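The case for practising on the couch

I've spent most of October with Stellora, the simulated home that Plindance sells to people who program robot arms, and I'm still finding reasons to open it after dinner. You get a furnished room, an arm, a gripper and a box of odds and ends. There are 352 objects in the library. I've mostly ignored them, as I can't stop picking on the tank.

The tank is a great choice! It's a model with a long thin barrel that practically begs a lazy grasping program to grab it, when the turret or the hull would be far smarter. And it sits on a sofa seat, well away from the tidy tabletop that so many kits never leave.

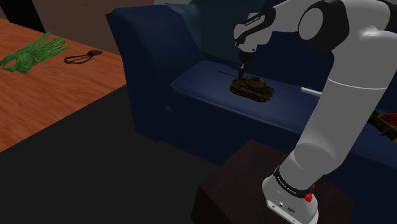

The Stellora sofa room, with the gripper down beside the tank.

Reet Rebane, who runs our little robotics night in Lemevville, thinks I'm too easily charmed by furniture. Her view is that a grey bench teaches you the same maths with less waiting, and on my old computer a full room does take 36 seconds to load. Fair enough. But homes are full of armrests, and I want my program to meet one early. 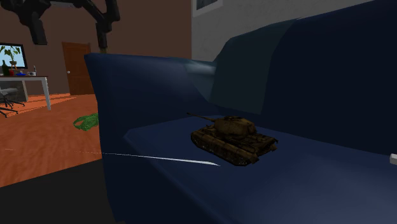
I'd also argue that clutter keeps you honest. My first routine was tuned for a bare table and I was rather proud of it. Moving it to the living room meant rethinking the whole approach path, which took me about 8 evenings, and I enjoyed nearly all of them (the one with the licence server, less so).

What I'd change is the lighting. The dim setting is very dim, and dark gripper parts over navy upholstery are hard on my eyes. Patricio Sosa tells me he works with the brightness turned right up and has no complaints.

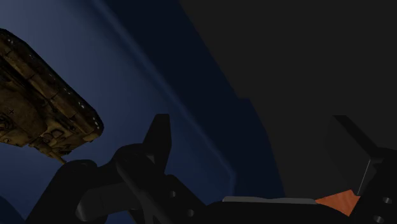 Close in on the tank, low light.

I've now logged 1,873 attempts, most of them clumsy, and I'd recommend the home licence to anybody with a patient streak. Next I'm trying the Urrutia kitchen pack, if the colour settings will behave.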